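Home / Shop / Settings and campaigns / The Houses of Vanum

The Houses of Vanum
Setting box for fantasy role-playing
Published by Lo Presti
In stock

The Houses of Vanum is a complete setting for a table group that likes intrigue more than dungeons. Vanum is a salt city, built on the dry side of the river Dendar, and it is governed by families who do not trust each other and who must share the same well. Your characters are not heroes when the game begins. They are clerks, guards, cooks, debt carriers or younger cousins in one of the houses, and they learn quickly that the house has secrets it did not tell them when they were hired.

The box contains two books. The first is the Book of the City, 300 pages, hardcover, with the districts, the calendar of feasts, the laws about water and salt, and a long chapter on how to insult a person politely. The second is the Book of the Houses, thinner, in soft cover, with the families themselves and their family trees. There are also two folded maps on strong paper. One of them is for the players and one is only for the game master, so please look at which one you open on the table. 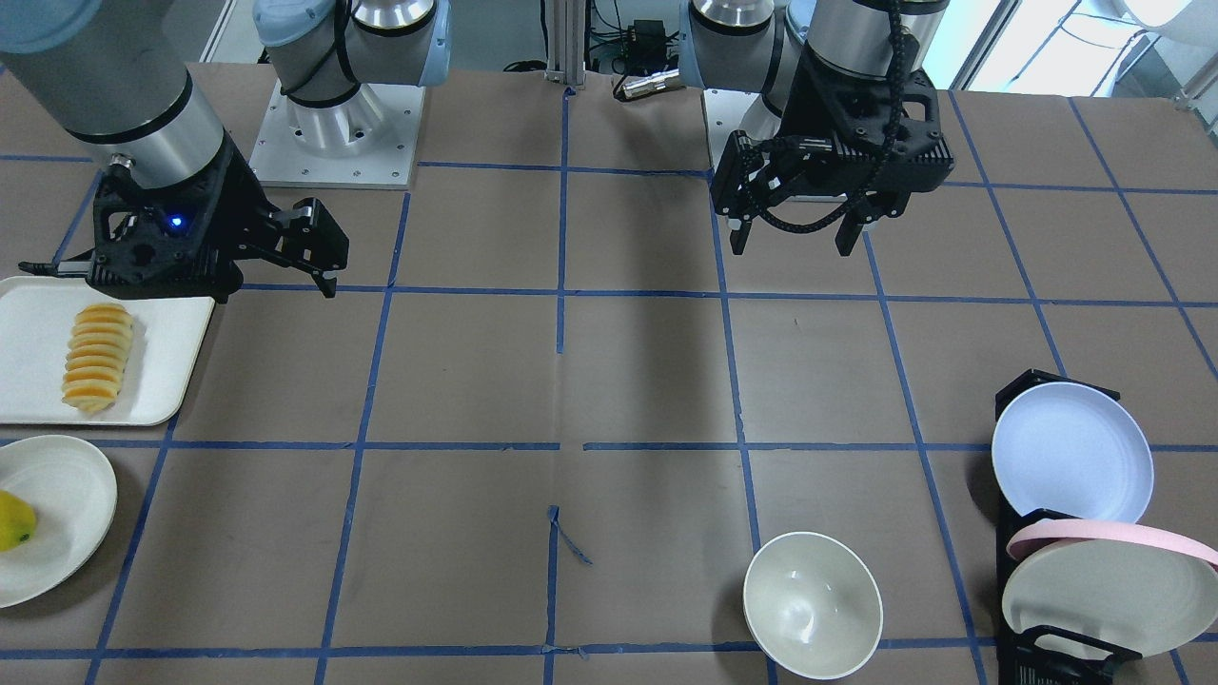
Brown paper and blue tape in a grid

The Trurnari

Many readers of our older booklets asked for more about the Trurnari, and they have now the longest chapter in the first book. The Trurnari are small spirits of the threshold. They live under the door stone of a house and they take as payment the first bread that is baked after a birth or a funeral. A Trurnari does not lie to the family it belongs to, but it is allowed to be silent, and most of the trouble in the old stories comes from this silence.

When a house is sold, the Trurnari must be asked if it wishes to stay. The notaries of Vanum have a special form for this question, and the form is printed in the book for you to copy. When the form was forgotten, the house is called a deaf house. Doors in a deaf house do not close well and nobody wants to sleep near the entrance. There are several deaf houses in the Lower Bank district, where rents are cheap, and new player characters often live there for exactly this reason.

You can play a Trurnari as a character. The rules for it are short. A Trurnari may leave its door stone only if it carries a piece of it, and when this piece is lost the player has until the next sunset of the story to find it again.

Rules

The setting is written without a fixed rules system. Difficult actions are described in words (easy, hard, only for a master) and at the end of the first book there is a table that helps you to change these words into numbers for the system that you use at home. For groups who want to begin the same evening we have added a small system of our own, called Dendar, which takes a few pages and needs only ordinary six-sided dice. Dice are not in the box.

Dendar has no levels. A character has a trade, a debt and a promise. The debt grows when you ask the house for help, and it becomes smaller when you do something for the house which you would prefer not to do. We know that some players will miss the feeling of becoming stronger. For them the table of conversion is perhaps the better way.

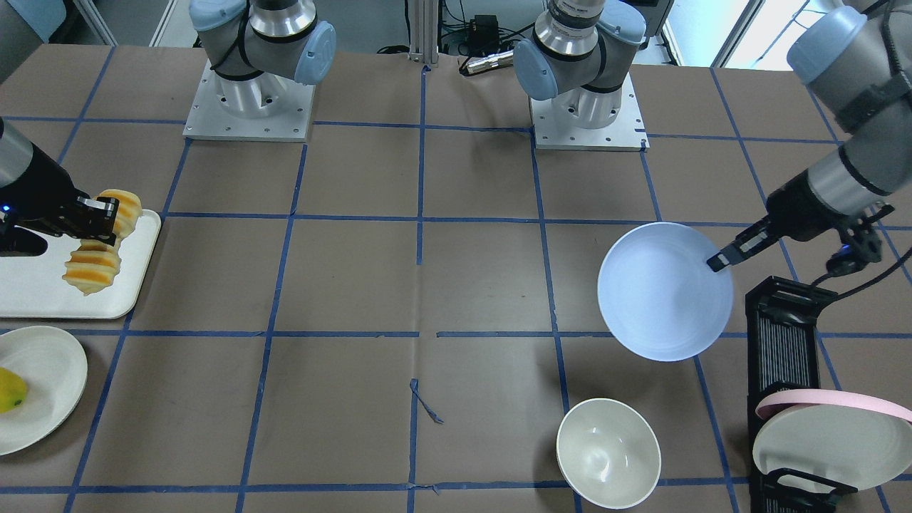 Two arms over the paper, with blue tape lines

What has changed in this printing

The new printing came from the press in August. The text of the Salt Court chapter was corrected, as the order of inheritance was wrong in the family tree of the ferry house and an uncle was older than his own father. The index is now at the end of each book and not only in the first. The paper is a little heavier and the binding is sewn. Owners of the first printing can ask us for the list of corrections by e-mail and we send it without cost.

Recommended for

Groups from two players and a game master. Larger groups are possible, but then we advise that all characters serve the same house, otherwise the evening becomes very long. The books speak about debt, forced marriage and the death of relatives. There is no detailed violence.

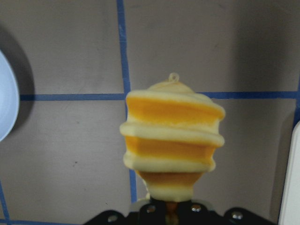 Do I need the older booklets to understand this box?

Everything from the booklets that is still valid has been taken into the new books, so you can start with the box alone. The booklets have a few short stories that were not printed again, and they remain in the shop as long as we have them.

Delivery

The box is sent in a double carton. If a corner has arrived damaged, please write to us before you send anything back - often it is enough that we post a new outer box, and you keep the books.

Language of the books: English
Also in this series: Songs of the Lower Bank, The Notary's Screen (game master screen for Vanum)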